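Folding and Stacking Soft Textiles on a Flat Table
Khadija Abdel Rahman and Meriem Badawi
Section 3: Work surface and materials

All folding was done on one beige table against the wall. The top is matte and scuffed, and we left the worn patches as they were. Towels were kept near the two ends so that the middle stayed free for the next piece.

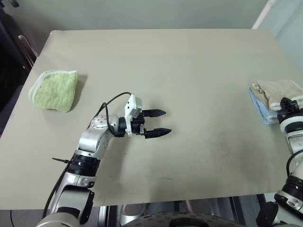 Fold size was set at one quarter of the open cloth. Each piece was laid flat, smoothed along its long side, folded twice and pressed for 4 seconds.

Pile direction was noted before the first fold. On ribbed fabric the grooves serve as a guide, and a fold made across them tends to open again.
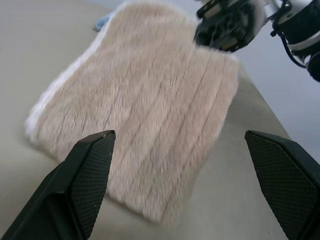
For this reason the press time was raised to 60 seconds for thick pieces in the second round, held in November. Stack height was measured before and after pressing. Readings are listed in Appendix B.

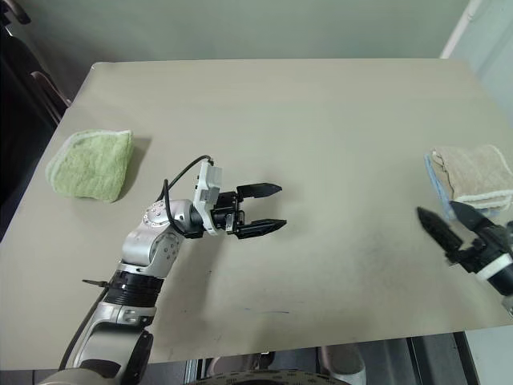 Figure 3. Folded green towel at left; tan towel on light blue cloth at right.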